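생활자동화 개론 7주차 강의 노트
주제: 기계는 이제 집안일을 할 수 있는가 (상차리기 편)

지난주에 과제 걷으면서 한 줄 의견도 같이 받았는데, "그래서 설거지 로봇은 언제 나와요?"가 압도적으로 많았어요. 저도 궁금합니다! 그런데 오늘은 설거지까지 못 가고 그 앞 단계, 상차리기 얘기만 할 거예요. 쟁반 위에 접시 놓고 컵 놓고 숟가락 포크 놓는 일이요. 다섯 살짜리도 하는 일인데 왜 두 시간짜리 강의가 되는지, 끝날 때쯤이면 조금은 납득하실 겁니다.

1. 손목에서 보는 세상

먼저 시점 얘기부터 하고 갈게요. 우리는 밥상을 위에서 넓게 내려다보잖아요. 손목에 카메라를 단 로봇은 사정이 많이 다릅니다. 자기 손가락이 화면 아래쪽을 크게 차지하고, 그것도 너무 가까워서 흐릿하게 나와요. 그 사이로 보이는 게 그 순간 로봇이 손목 쪽에서 얻는 정보의 전부입니다.
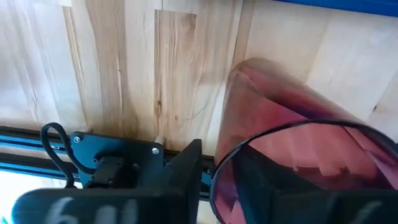

그림 7-1. 손목 카메라 시점. 양쪽 아래의 검고 흐린 부분이 그리퍼 손가락, 뒤쪽은 나무판.

숟가락이나 접시가 어디 있는지 이 시점만으로는 알 길이 없죠. 분홍빛 도는 반투명 덮개 너머로는 나무판 색까지 장밋빛으로 바뀌어 있고요. 여러분이 색깔로 물체를 구분하는 코드를 짰다면 이런 데서 바로 넘어집니다. (3주차 실습에서 색상 임계값 하나로 밀어붙인 조들, 기억하시죠? 저도 학생 때 똑같이 했어요.)

그래서 보통은 시점을 섞습니다. 손목 시점은 잡기 직전의 미세한 위치 맞추기에 쓰고, 고정된 바깥 시점은 전체 배치를 읽는 데 써요. 둘 중 하나만 골라야 한다면 저는 바깥쪽을 고르겠는데, 이건 사람마다 의견이 갈립니다. 교재 저자인 레이프 백룬드(Leif Backlund)는 손목파예요. 4장에 꽤 길게 써 놨으니 읽어 보고 반박거리를 하나씩 찾아오세요.

2. 상차리기를 쪼개 보면

사람 말로는 "상 좀 차려" 한마디인데 기계한테는 이렇게 풀립니다.

가. 쟁반의 위치와 방향 찾기
나. 접시를 쟁반 가운데에 놓기
다. 컵을 세운 채로 옮기기
라. 숟가락과 포크를 접시 오른쪽에 나란히, 머리 방향을 맞춰서 놓기

제일 만만해 보이는 게 라번인데 제일 속을 썩여요. 수저는 납작하고 가늘어서 상판에 딱 붙어 있으면 손가락이 파고들 틈이 없거든요. 게다가 "나란히"라는 말이 애매합니다. 몇 도까지 틀어져도 나란한 걸까요? 제 어머니는 1도만 틀어져도 다시 놓으시는 분이라 저는 이 질문이 남 일 같지 않아요.

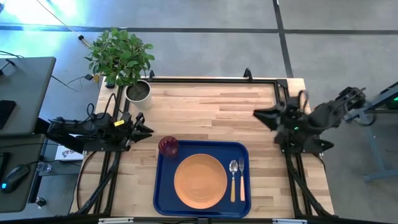 팔이 두 개면 일이 절반으로 줄 것 같지만 그렇게 계산되지는 않습니다. 쟁반 하나를 두고 팔 둘이 같은 자리로 들어오면 서로 비켜 줘야 하니까 기다리는 시간이 생겨요. 양쪽 팔에 순서를 어떻게 나눠 줄지가 그대로 스케줄링 문제가 되고, 중간고사 범위의 그 스케줄링 맞습니다. 컵은 왼팔, 수저는 오른팔, 이렇게 구역을 나누는 방법이 제일 간단한데, 물건이 반대편에 가 있으면 중간에서 넘겨받는 동작이 또 필요해져요. 여기서부터 정말 재미있어집니다!

3. 숫자로 보면 어떤가

수업용으로 만든 연습 자료 Dranmont 세트를 볼게요. 상차리기 시도가 모두 812회 들어 있고, 네 단계를 사람 도움 없이 다 끝낸 게 500회입니다. 나머지 312회 가운데 277회는 라번, 그러니까 수저 단계에서 멈췄어요. 접시까지만 놓고 보면 774회가 성공이니 꽤 그럴듯하죠.

이 숫자를 어떻게 읽느냐가 오늘의 핵심입니다. 접시 성공률만 떼어서 발표하면 다 된 기술처럼 들리고, 전체 성공률로 말하면 아직 한참 남은 기술처럼 들려요. 기사나 홍보 영상을 볼 때 어느 단계까지를 "성공"으로 쳤는지 꼭 확인하세요.

4. 그럼 작업장은?

지난 학기 특강 때 노일린 페어웨더(Noeline Fairweather) 선생님이 하신 말씀을 옮기면, 작업장은 부품이 매번 같은 자리에 오도록 사람이 미리 판을 짜 놓은 곳이랍니다. 가정집은 그렇지가 않아요. 어제 쓴 컵이 오늘은 소파 밑에 있고, 접시 크기도 제각각이고, 누가 식탁에 화분을 올려놓기도 하고요. 그래서 같은 집기 동작이라도 작업장에서 먼저 쓸 만해지고 집에는 늦게 들어옵니다. 제 개인적인 답은 "정해진 쟁반에 정해진 그릇이면 꽤 한다, 우리 집 부엌은 아직" 정도예요. 동의 안 하셔도 됩니다. 토론 시간에 싸워 봅시다.

과제
집에서 수저 한 벌을 한 손의 엄지와 검지만으로 집어 접시 옆에 나란히 놓아 보세요. 열 번 해 보고 몇 번 실패했는지, 어느 순간에 실패했는지 반 쪽으로 적어 오시면 됩니다. 한쪽 눈을 감고 한 결과도 같이 적으면 가산점 드려요.

다음 주 읽을거리: 교재 5장 앞부분, 넘겨받기 동작 절까지.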